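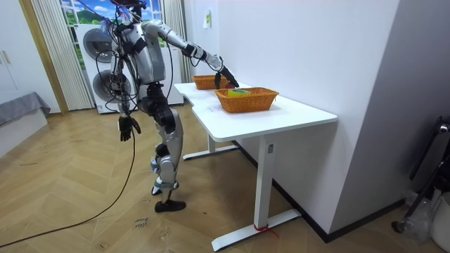
When should a herringbone floor be recoated?

Recoat when the finish has gone dull in the traffic lanes but the colour of the timber underneath is still even. Once bare wood is showing, a recoat won't hide it and the floor needs a full sand.

Most of the calls to the Travton workshop over the past year were on this point, so the rest of this item sets out how we assess a floor, what a recoat involves and where herringbone differs from straight boards.

Assessing the finish

Start in the doorway and at the desk or sink, where feet turn. Put a few drops of water on the worn area and leave them for two minutes. If they bead, the coating is intact. If the timber darkens under them, the coating has worn through and moisture is getting into the grain. Wipe up straight away and test a second spot before deciding anything.

Next, find out what is on the floor. Older houses in Jaltmont were often finished with wax or penetrating oil, and polyurethane will not bond to either. Rub a hidden corner with a white cloth and a little mineral turpentine. A yellow or brown smear usually means wax. A waxed floor can be maintained with more wax, or sanded back completely and coated. Water-based finish applied over wax residue will peel, generally within the first season.

Check for movement as well. Walk the floor in socks and press on the ends of the blocks. Herringbone is laid in short pieces, and each piece relies on the adhesive under it. A click or a slight rock means the bond has failed there. Loose blocks have to be lifted, cleaned and reglued before coating, and the adhesive given its full curing time. Old bitumen adhesive should be tested for asbestos before anyone scrapes it. Do not dry sand it under any circumstances.

Abrading

A recoat needs a light, uniform scratch across the old finish. On straight boards the machine follows the grain. On herringbone the grain runs in two directions at right angles, so any pass is across the grain on half of the blocks. Coarse paper leaves marks that show up under a satin finish in low sun. We use a rotary machine with a fine screen on a soft pad and keep it moving. Edges and corners are done by hand.

Vacuum twice, with a soft brush head, then wipe with a barely damp microfibre cloth. Let the floor dry before coating. Tack cloths containing wax or silicone should be kept off the job.

Coating

Apply in line with the long axis of the room, ignoring the pattern, and keep a wet edge. Work towards the exit. Cutting in too far ahead of the roller leaves a visible border, particularly with matt products.

Ventilate once the surface has set, but avoid a direct draught in the first hour. Close blinds on the sunny side. Light socks are fine the next day. Furniture can go back when the product data sheet says so, with new felt pads on every leg. Rugs go back last, after full cure, and rubber-backed mats should not be used at all, as the backing can discolour the finish.

Humidity and gaps

Small gaps between blocks in dry weather are normal and should not be filled. They close when humidity rises, and hard filler in a closing joint either crumbles or pushes the blocks up. If gaps stay open through a humid spell, call for an inspection. Cupping or lifting along a wall often points to a leak or to missing expansion space under the skirting.

Routine care

Dry mop or vacuum weekly. For washing, use a neutral pH cleaner at the dilution on the label and a well-wrung mop. Steam mops, vinegar and oil soaps all shorten the life of the coating, and oil soap residue makes the next recoat unreliable. Grit does more damage than shoes, so a mat on both sides of the outside door is worth the money.

Workshop notes

The second edition of the Vaněk floor care sheet is at the counter. Section 11, on stair nosings, has been rewritten, and the old version should be thrown out.

The hire screen machine has been serviced and has a new drive plate. Older pads do not fit it. Bring the old ones in and we will swap them.

Natália Havlíček is taking bookings for June inspections. When you get in touch, please give the room dimensions, the age of the floor if known, and the result of the water test.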